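Elektro-Transporter, zweiter Versuch

So, kurz vor dem Schlafengehen noch schnell. Habe den Nekis jetzt seit Oktober, 463 Kilometer drauf, zwei Mal voll geladen. Kastenwagen, elektrisch, gebraucht über Remo Kaufmann bekommen. Preis ok. Farbe naja.

Reichweite: reicht. Mit Heizung weniger, klar. Auf der Autobahn nach Skeluddale ging die Anzeige runter, das war nicht schön anzusehen. Bei Tempo 90 wirds besser.
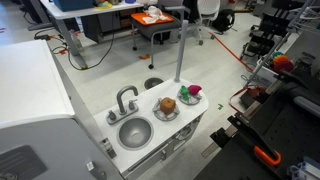
Laden

Zuhause an der Wallbox, über Nacht. Unterwegs nur einmal probiert, Säule in Stangate, Karte wurde nicht erkannt, dann doch. 21 Minuten, Kaffee, weiter. Kabel ist zu kurz wenn man rückwärts einparkt, also vorwärts rein.

Sølve Haugland hat gefragt wegen Anhänger. Darf er ziehen, aber wenig. Steht im Schein, hab ich noch nicht ausprobirt. Laderaum dafür top, Europalette geht rein, Türen hinten öffnen ganz rum.
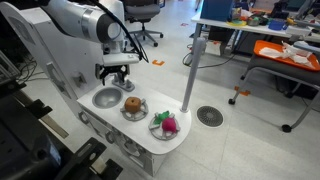
Spielküche mit Spüle und zwei Kochplatten

Was nervt: der Spurassistent. Piept bei jeder Baustelle und ist nach jedem Start wieder an. Und die Sitzheizung nur auf der Fahrerseite, das gibt noch Diskusionen.

Winterreifen kommen nächste Woche drauf, dann schreib ich nochmal was zum Verbrauch.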